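Reviews > Kids & Learning > Science Kits

Color mixing tube set with clear rack, from Praltov

9 August 2020
3,189 views | 8 comments | 2 shares

Quick one, we're out the door in a bit. Bought this for rainy August afternoons. Rack, clear tubes with a scale printed on, and we add our own food coloring. Red, yellow and blue so far. Set up on the white table.

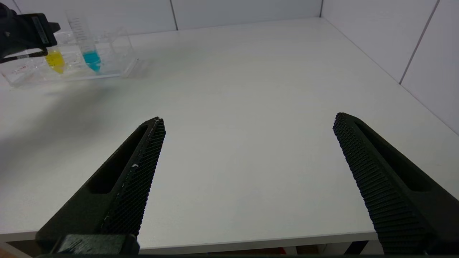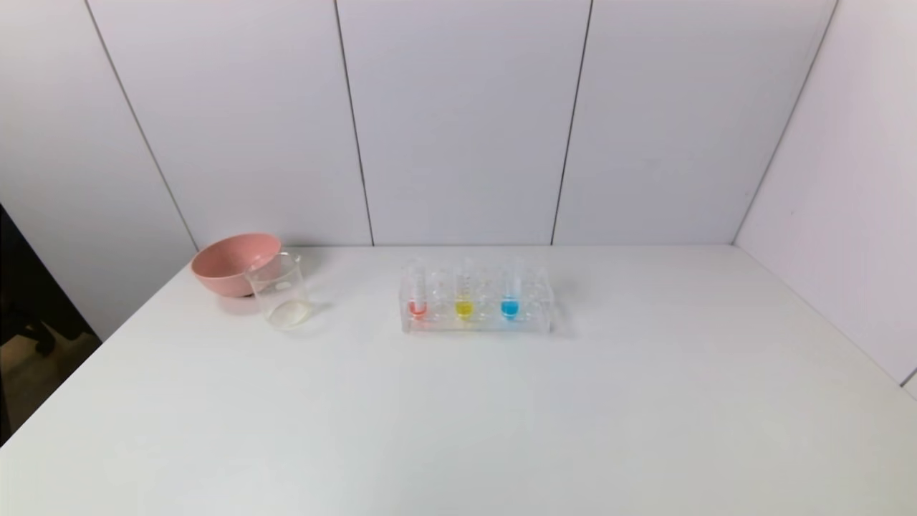
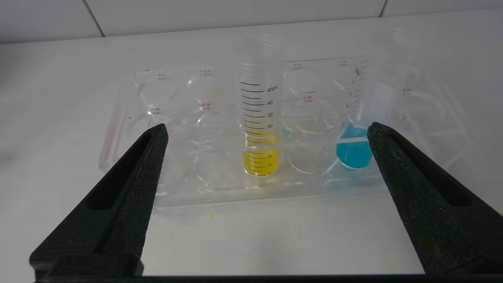
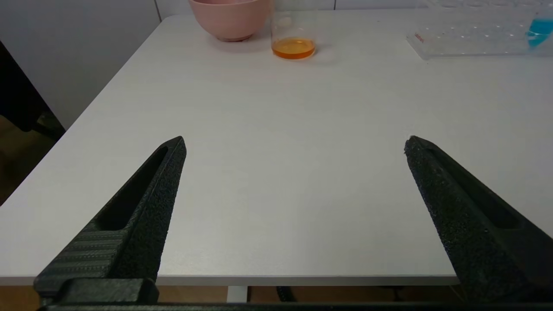

The tubes

Good. Black lines, numbers up the side, 45ml is the highest one I'd bother with. Easy to read with yellow behind them, the blue a bit harder. Pointed and rounded bottoms so they will NOT stand up by themselves, you need the rack. Caps not great, one took me three tries.

The rack

Clear acrylic, round holes in rows. Looks nice. Holes are a touch wide for the thinner tubes so they lean. Doesn't bother me, bothers the kids. Shows every fingerprint. Washes off with dish soap, don't put it in the diswasher.

Versus the Ovo one

Had the Ovo set before. Cheaper, smaller rack, numbers rubbed off by the second month. These havent budged yet.

Would I buy again? Yes, on sale. Full price is steep for plastic. Get a beaker too, for pouring from.

4 out of 5

Filed under: Science at Home, Rainy Day, Praltov
1,285 people found this review helpful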